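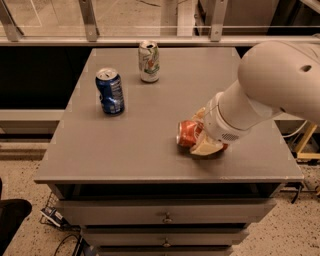
图4 头部相机视角下的易拉罐抓取试验。右侧红色罐体侧卧于台面,夹爪手指包住其右端。

4.2 薄壁罐体抓取:三种末端执行器的比较

薄壁铝罐是本文测试物体中刚度最低的一类。空罐的侧壁在径向载荷下容易局部屈曲,屈曲之后接触面法向发生变化,原先由平面假设得到的抓取力估计随即失效。已有工作多以完好罐体作为测试对象,对带有凹陷或已经压皱的罐体涉及较少。本节在同一机械臂、同一控制器和同一相机位姿下更换末端执行器,考察手指结构对这类物体的影响。

参与比较的末端执行器有三种。第一种为 Carnari 平行夹爪,两指刚性,指面贴有硅胶垫,以下记为 C。第二种为 Zastier 柔性手指,指体可沿物体轮廓弯曲,记为 Z。第三种为 Jõgi 欠驱动夹爪,每指两个指节,由单一腱绳驱动,记为 J。三者均通过同一法兰安装于腕部,工具坐标系在更换后重新标定。图4取自 Z 的试验。

4.2.1 试验布置

工作台为一灰色多抽屉柜的柜顶,台面方形,哑光,前缘略微凸起。我们没有在台面上铺设防滑垫或定位板,目的是保留台面本身的摩擦条件。前缘凸起对低位接近有实际影响:当手指从前方以小俯角进入时,指尖轨迹需要抬高后再下降。因此本节的接近方向均限定为侧向或斜上方,三种末端执行器使用同一组接近方向候选。

台面上同时放置三个罐体,颜色各不相同。图4中,白底带绿、红图案的罐体直立于后部,蓝色罐体直立于其左前方,外形略有凹陷,拉环已打开;红色罐体侧卧于右侧,罐身有褶皱,为本次抓取的目标。三罐同场的布置使分割网络必须处理不同姿态的同类物体,也使规划器必须检查手臂与直立罐体之间的间隙。直立罐体重心较高,轻微碰触即可能倾倒,故将其倾倒单独记为一类失败。

台面背后为玻璃板及其支架,玻璃后方的地面和柜体也会进入相机视野。深度图在该区域存在空洞和虚假点,预处理时以台面平面为基准,仅保留平面以上且位于台面轮廓内的点。腕部和前臂为白色外壳,与浅色背景的对比度较低,机器人自身的遮罩由运动学模型投影得到,不依赖颜色。

4.2.2 控制与流程

每次试验由操作者设定罐体初始姿态,随后系统自主完成检测、规划、接近、闭合与提升。检测部分输出罐体的类别、掩膜以及拟合圆柱的轴线方向。对明显压皱的罐体,圆柱拟合残差往往超过阈值,此时改用掩膜主方向与台面法向共同确定抓取坐标系,抓取点偏向罐体端部。端部有罐底或罐盖支撑,径向刚度高于罐身中段,图4中手指所在的右端即由该规则选出。

闭合阶段采用位置控制与力限制相结合的方式。手指先以恒定速度闭合,电机电流越过接触阈值后转入力限制模式,并保持 500 ms,随后开始提升。接触阈值针对三种末端执行器分别整定,整定时所用罐体不进入正式试验。提升高度设为 245 mm,在最高点停留后平移至放置区上方。若在停留期间罐体相对手指的转角超过 30°,该次试验记为滑转失败,即使罐体没有掉落。

侧卧罐体还有一个直立罐体所没有的问题。手指在闭合时会对罐体产生向下的分力,将其压向台面,台面反力与指面摩擦共同作用,使罐体在被夹紧之前先受到压缩。刚性手指下,这一压缩集中在两条狭窄的接触带上;柔性手指弯曲后接触区扩大,但指背也更接近台面,闭合末段可能与台面发生摩擦。为此在 Z 的闭合过程中加入了沿台面法向的柔顺项,允许腕部随接触力小幅上移。C 和 J 同样启用该柔顺项,刚度参数相同,以免控制器差异混入比较结果。

每种末端执行器执行 45 次试验,三种初始条件各占三分之一:完好罐体直立、凹陷罐体直立、压皱罐体侧卧。罐体在台面上的位置由同一份预先生成的随机序列给出,三种末端执行器依次使用。试验顺序由 Consuelo Valderrama 编排,失败类别由 Algirdas Zariņš 和 Rūta Mockus 依据录像分别标注,不一致处经讨论后确定。罐体若在某次试验中产生新的形变,则予以更换,替换件按形变程度从备用罐体中选取。

4.2.3 结果与分析

对于完好罐体直立的条件,三种末端执行器的表现接近,失败主要来自规划阶段的间隙不足,与手指结构关系不大。C 在这一条件下的位姿重复性最好,提升后罐体轴线与工具轴线的偏差最小。若任务只涉及完好罐体且后续需要精确放置,刚性平行夹爪仍是合适的选择。

凹陷罐体直立时,差异开始出现。当凹陷恰好位于指面之下,C 的硅胶垫只能与凹陷边缘接触,有效接触面积减小,提升过程中出现缓慢转动。J 的远端指节能够绕过凹陷边缘,但腱绳张力在两个指节间的分配取决于接触顺序,同一位姿下的重复试验有时得到不同的包络形态。Z 对凹陷位置最不敏感,代价是罐体在手中的最终位置较为分散,放置前需要再次估计位姿。

压皱罐体侧卧是三种条件中最困难的一种。C 的典型失败是罐体在闭合末段从指间向前挤出,原因在于褶皱使两侧接触法向不再共线。J 的典型失败是近端指节先接触罐体上缘,远端指节尚未到位时罐体已沿台面滚动。Z 的失败以滑转为主,多发生在抓取点过于靠近罐体端面时:手指只包住很短的一段,罐体另一端的自重形成力矩,提升后整体下垂。将抓取点向罐身方向内移可以减轻下垂,但同时离开了刚度较高的端部区域,罐身受压形变增大。两种效应之间的折中目前由一个固定偏移量给出,没有针对褶皱形态自适应调整。

需要指出,滑转失败的判据对 Z 较为严格。柔性手指在承载后本身会产生弹性偏转,由外部相机测得的罐体转角包含手指变形与界面滑动两部分,现有测量无法将二者分离。Birutė Vaher 在复核录像时建议以指尖处的局部参考代替腕部参考,但头部相机视角下指尖经常被指背或罐体遮挡,该做法只适用于一部分试验,故正文仍采用腕部参考。

相机位置也影响了结果的可观测性。头部视角能够同时覆盖台面与三个罐体,便于全局规划,但手臂从右侧伸入后,前臂会遮挡台面右后方的一部分区域。当目标位于该区域时,闭合阶段的视觉反馈中断,系统只能依靠电流信号判断接触。我们在 Stotholm 控制器中为这一情形设置了单独分支:目标掩膜面积骤减且机器人自身遮罩与其重叠时,冻结最后一次有效位姿,不再更新抓取点。关闭该分支后,检测器偶尔将直立罐体误认为被遮挡的目标,导致闭合前的末段修正方向错误。

4.2.4 局限

本节所用罐体均为空罐,结论不能直接推广至含液体的罐体。液体会改变重心并提高侧壁的等效刚度,其在提升过程中的晃动也会引入额外力矩。台面材质只有一种,前缘凸起的几何形状同样没有改变,从前方以低俯角接近的情形因此未作考察。

三种末端执行器的指宽和最大开度不同,这些参数与手指柔顺性的影响在现有设计中相互耦合。Vichien Thongsuk 制作了一组与 Z 指宽相同的刚性手指,用于将指宽因素单独分离,相应试验采用与本节一致的位置序列和失败判据,结果列于附录 B。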